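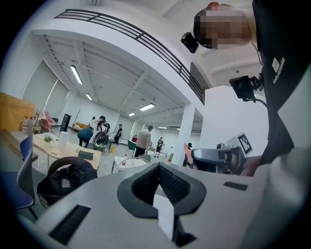

Lorkex list digest, vol. 30, no. 3

Hi all,

Replying inline, sorry for the wait!

> Over at Felley we train on gripper-only video, no robot in the loop.
> Grasps look fine, but the policy drifts as soon as the two hands
> have to work together. Did Clullholm fix this, or just collect more?

A bit of both. We have 1,061 two-handed demos now (it was way less in the spring), but the bigger change was the marker tag on top of each gripper. Before that we tracked each hand separately from its own camera and hoped the two maps lined up – they mostly didn't. Now, whenever one hand sees the other one's tag, we get a relative pose for free and feed that to the policy too.

With the tags, handovers on the arms went from 3 good ones to 30 out of 40 tries. Same network, same objects, same table!
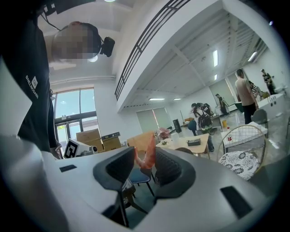 The catch is that the tag has to be in view, and people turn their wrists a lot more than you'd think. When it's hidden we carry the last pose forward, and after a second or so that gets pretty bad. I tried adding the head camera as a backup and got a small gain, but syncing the clocks ate most of November, so I wouldn't start there.

Small soft stuff is still our worst group, by the way. If anyone on the Sopacua code branch has a better grip width estimate, I'd love to try it.

2 replies | 3 shares

Recent on this list
Sopacua branch: build fails on older laptops
Fisheye calibration, which board size?
Pad wear and grip width drift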